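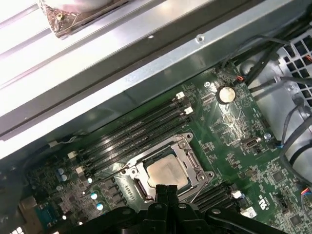 The Vonmont is a 3-gram syringe of non-silicone thermal paste, sold with a flat plastic spreader and 2 alcohol wipes. I have used it on desktop builds since May, alongside the Lullby paste it replaces on my shelf. Consistency is medium-thick at room temperature. It spreads in a thin layer without tearing, though the spreader is too flexible to be useful – an old card works better. Under sustained load, temperatures matched the Lullby with the cooler fan at roughly 800 rpm. At 2000 rpm the Vonmont ran slightly cooler.

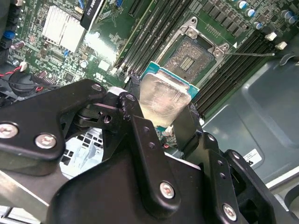
Does it need a break-in period?
Readings settled after two days of normal use and have not moved since.

The cap seals poorly, so store it upright.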